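A Set Visit to "Lusia" at the Dutham Studio

The second season of "Lusia" is in its final stretch of filming, and in October the production opened its doors for a day to a small group of writers and a few fans who won places through the show's mailing list. I went along as one of the writers. What follows is a rundown of the day, with the story details kept light because the new episodes haven't aired yet.

For anyone who hasn't caught up, "Lusia" is a family drama about a woman who comes back to the town of Dedby to run her late aunt's boarding house. The first season ended with her brother selling his share of the building without telling her. Season two picks up the next morning.

Getting there

The studio is on the edge of Dutham, a short bus ride from the train station. Check-in was at 9 a.m. at the side entrance. We handed over our phones, signed a form about spoilers and were given paper badges. The building used to be a furniture warehouse, and the reception area still has the old loading doors at one end.

Our guide for the day was Davina Mowat, the production coordinator. She started with the rules: no touching anything on a dressed set, no talking once the bell rings, and no stepping over cables when you can walk around them. The bell is very loud.

The boarding house

Most of the first hour was spent in the boarding house, which takes up the larger of the studio's 2 stages. The kitchen, the hallway and the front parlor are all connected, so the actors can walk from one to the next in a single take. The upstairs bedrooms are on the ground, next to the parlor. The staircase you see in the show goes up to a platform and stops.

Mowat said viewers write in most often about the hallway. They want to know the wallpaper pattern and where they can buy it. It was drawn for the show and isn't for sale, though she said the question has been passed along.

The set was repainted between seasons. In the story, Lusia has started fixing the place up, and the darker rooms from season one are on their way to being lighter. The change happens gradually over the new episodes, so the painters come back several times during the shoot.
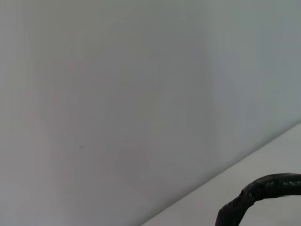
Watching a scene

After the walk-through we were taken to a row of folding chairs behind the monitors to watch a scene being filmed. It was a conversation between Lusia and Leckie, the lodger who has not paid rent since the pilot. The scene runs to a page and a half in the script. It took most of the morning.

The first few takes were wide, with both actors at the kitchen table. Then the crew moved in for close-ups and did the whole thing again from each side. The lines stayed the same, but the actors tried them at different speeds. In one version Leckie came across as sorry for himself, and in another he was close to funny. I couldn't tell you which one will be used.

Between setups there was a lot of waiting. People who haven't been on a set may not expect how much of the day is spent standing quietly while lights are moved. Bring a book if you ever get the chance to go – you won't have your phone.

Talking to the writer

Lunch was sandwiches and soup in the canteen, and Sorcha Cairns, who created the show, sat with us for most of it. She said the second season was harder to write than the first.

"In the first one, everybody was hiding something, so every scene had a secret in it," she said. "Now the secrets are out and they still have to eat breakfast together."

She was asked whether the brother would be back. She said yes, but later than people think. She was also asked about a third season and said she had some notes in a drawer. No decision has been made.

According to Cairns, the show got 200 letters after the finale, and she read them all. A good number were from people who had inherited a house with a brother or sister. She said two of the new storylines started from things in those letters, with the details changed.

The afternoon

Things were more relaxed after lunch. We saw the costume room, where each character has a rail with the episodes marked on cardboard tags, and then the edit suite, where we watched 60 seconds of finished footage from the opening episode. It was a street scene in Dedby with no dialogue, and it looked colder and grayer than anything in season one. I liked it.
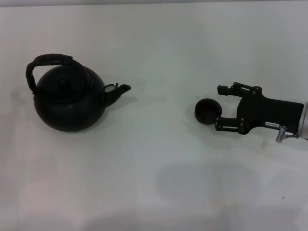
A black kettle on a white tabletop.

We got our phones back at 4 p.m. and were on the bus a few minutes later. Season two doesn't have a premiere date yet. Mowat said the mailing list will hear first, and that another visit is planned if the show is renewed. Sign-ups for that aren't open.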